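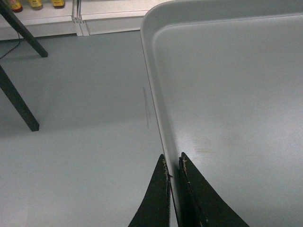
3 min read

Section 5 - Rim grasp trials, wrist view

Covers the rim grasp part of the Paserell method only. Arm mounting and network set-up are in the earlier sections. If you're on the Vedby arm the menus look a bit different but the order is the same.

What you're after: one finger outside the tray wall, one inside, rim running through the gap. Tips close to the rim before the close command goes out. Start pose is logged from there.

Before you start

Tray on the floor, empty. Shelving and furniture legs in the background are fine, the model gets trained with clutter in view. Don't tidy for it.

Check the finger edges. Fraying on the inner edges is OK for trials, write it in the log. Loose strands hanging across the gap are not OK - trim them.

CAUTION: Power to the gripper OFF before you touch the fingers. Pausing the script does not cut power.

Steps

1. Home the arm. Wait for the second beep.

2. Open the Watkins panel, load rim_grasp, pick "wrist only". Leave the overhead view off, it's not used in this section.

3. Jog down to the tray wall by hand control. Slow speed. Come in at a tilt, not straight down, or the far rim drops out of view and the corner finder has nothing to work with.

4. Get the fingers either side of the rim. Look at the live view: both tips showing, rim between them.

5. Check the rounded corner is in view. Far rim too. If not, back off a little and tilt again.

6. Press Mark. The panel draws a line along the rim. Line should sit on the wall and not on a reflection (see note on glare).

7. Press Run. Hands clear.

8. Wait for the close and lift, then score it: held, slipped, missed. Score what the tray did, ignore what the panel says.

9. Re-home, move the tray to a new angle, go again. 11 trials to a block.

Note on glare. Satin trays throw a bright patch just inside the lip and the line finder likes to grab it. If the line jumps inward, drop exposure one step and press Mark again. Still jumping - turn the tray a bit. Don't wipe off smudges or scuffs mid block, it changes teh surface halfway through your data.

Note on shadows. Soft shadows across the floor can stay. Your own shadow can't. Stand back.

CAUTION: Don't jog sideways with the rim between the fingers. It bends the tips and the calibration goes with them. Lift first, then move.

What we got

Main set was 316 trials at Sandley, all in February, one tray. Wrist view alone did better than we expected on the long sides and worse at the corners. Most corner misses came from the inner finger landing on the sloping part of the lip. Fix is in the newer build but hasnt been tested on other trays yet.

Training set is about 3000 stills. If you add your own, keep the same tilt range and name them by block, otherwise the loader skips them without a warning.

If the run stops early

Panel shows "no rim" - redo steps 5 and 6.
Panel shows "tip contact" - lift, check fingers, re-home.
Panel shows nothing - restart it, the block so far is saved.

Section 6 covers full lift and carry.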